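Perguntas frequentes - limpeza e arrumação de brinquedos pequenos

Página revista em 21 de junho de 2023

Os blocos de borracha podem ir à máquina de lavar loiça?
Não recomendamos. Lave à mão, com água morna e detergente neutro, e use uma escova macia nas faces com relevo. Nos blocos com furo, esprema bem e deixe secar com o furo virado para baixo durante 12 horas.

Como se lavam as peluches?
Retire primeiro etiquetas, argolas metálicas e cordões. Ciclo delicado a 30 graus, dentro de um saco de rede. Os pompons de fio lavam-se apenas à mão - a centrifugação desfaz o nó central.

Como devo separar as peças misturadas?
Esvazie tudo sobre uma superfície clara e agrupe por material: borracha, espuma, peluche, malha, cerâmica. As meias que aparecerem pelo meio seguem para a roupa.

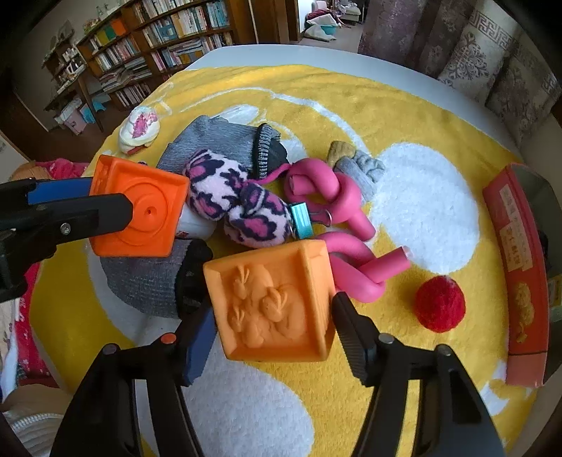

Os tubos de espuma guardam-se sem nós. Um nó mantido muito tempo marca a espuma e pode rasgá-la na dobra. As peças de cerâmica ficam numa caixa própria, forrada com pano.

Que caixas são adequadas?
A caixa Plostari de 7 litros serve para blocos e peças soltas. Para peluches, use o modelo Baran, que tem tampa perfurada. Não encha acima da linha interior.

Com que frequência se limpa a borracha?
Em uso diário, de dois em dois meses. Em salas partilhadas, todas as semanas.

A quem me dirijo para pedir etiquetas de caixa?
A Ciarán Coughlan, no armazém de Prirkow. As etiquetas são fornecidas em rolos de 200.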